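Open Plan, Five Years On: Did Anyone Ask the Ears?
Notes for the April talk, 20 minutes plus questions

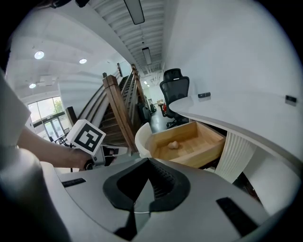
Sidstead Institute – Department of Workplace Studies

Start slow. Let people sit down.

Ask the room: who here does their best thinking in an open office? Wait. Don't fill the gap.

The claim we were sold. Take out the walls and people talk more. The Bristow brochure says "collisions" on nearly every page. I read the whole thing twice looking for a source and found a quote from a furniture buyer.

What we have. Survey from the Bellamy building, 2724 sent out, 326 came back. Say this number early and say it plainly. It's a poor return, and people who hate noise are more likely to fill in a form about noise. I'd attack it too if it were someone else's slide.

Even so – the complaints are oddly specific. Phone calls on speaker. The coffee grinder. One person wrote a full page on a colleague's keyboard. (Read two lines of it, no more, it gets a laugh and then it gets sad.)

Headphones. If the point was to talk, why did the firm buy 100 pairs? Pause here.

The booths. Suranow put in 6 of them for the whole floor. Booked solid by 9 a.m., mostly by managers. I'm told this is "a sign of success." Is it? A line outside the only restroom is a sign of something as well.

Be fair. Rent went down. New hires said they learned names faster, and I believe them. Some teams do like it, usually the ones that were loud already. Don't sneer at this part, the facilities people will be in the second row.

What I doubt: that a fresh coat of "zones" fixes it. Quiet zone next to the kitchen, see floor plan. Carpet tiles help a little. Plants don't, whatever the plant supplier says.

What I'd want before anyone knocks down another wall: a noise reading before and after, and sick days for both years. Cheap to get. We asked twice and we're still waiting.

If short on time, drop the carpet tiles. Keep the booths.

Questions. Someone will bring up working from home – different talk, take it at the break.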